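Print Room Fund Reaches Its Goal

The Ashour Museum's print fund closed on 03/08/2021 with gifts from 97 households – 13 more than last year. The money pays for a set of 60 woodblock prints from the Jondurel collection, bought at auction in the spring. Framing starts this summer at Bremex, and the prints go on view in October in the east gallery. Members get in free. Renewal forms are at the front desk.

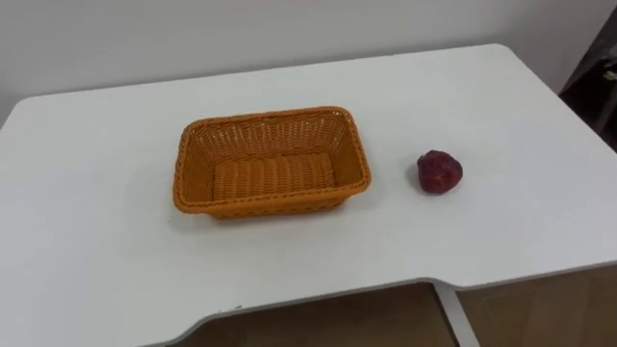

Woven basket on a white tabletop.

Gifts for next year's fund are welcome now.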